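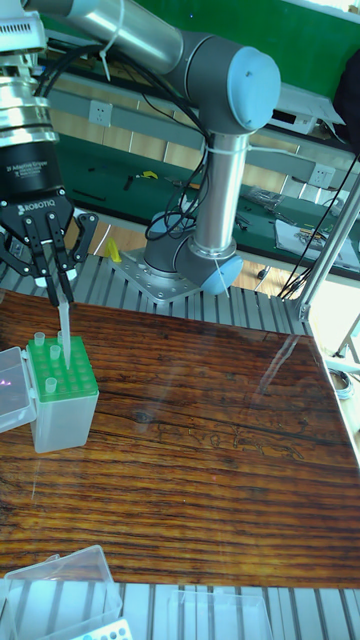 Aug 1, 2019

I spent most of July refilling pipette tip boxes, and I have opinions now! When I started at Flakside I figured a tip box was a tip box. You open it, you use the tips, you throw the box in the recycling and grab another. Then Teresa Chmielewska (she has the bench next to mine) showed me the refill drawer and my whole routine changed.

A full rack is 96 tips, and I used to top one up whenever it got a little gappy. Bad habit. Now I let a box run down to the last few before I touch it, then I fill the whole thing in one go — lid back, green rack facing me, radio on. It takes me about 7 minutes if I don't get chatty, and I always get chatty. 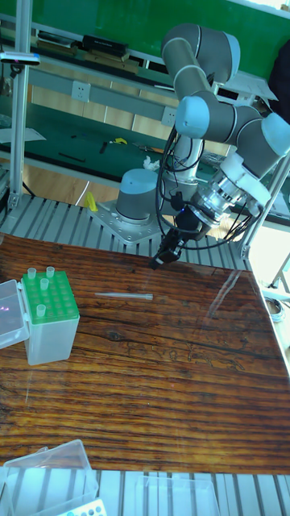

One tip on the table, four still in the rack.

Any tip that lands on the bench goes in the trash at my place, no matter how clean the bench looks. I also keep my spare boxes along the front edge where I can grab them without reaching over anything. We've tried refills from Lestik and from Bita, and I like the Bita ones a bit better (the sleeves open without a fight), but Teresa is loyal to Lestik and we've agreed to stop discussing it at lunch. 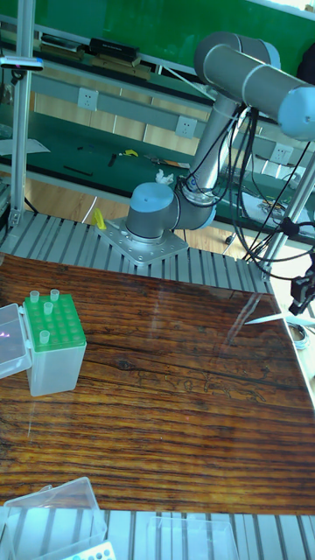
Do you have to fill the rack in any special order?
I go row by row from the back left, but any order works as long as every tip is seated all the way down.

Next I want to label the lids by size, if I can find my good marker.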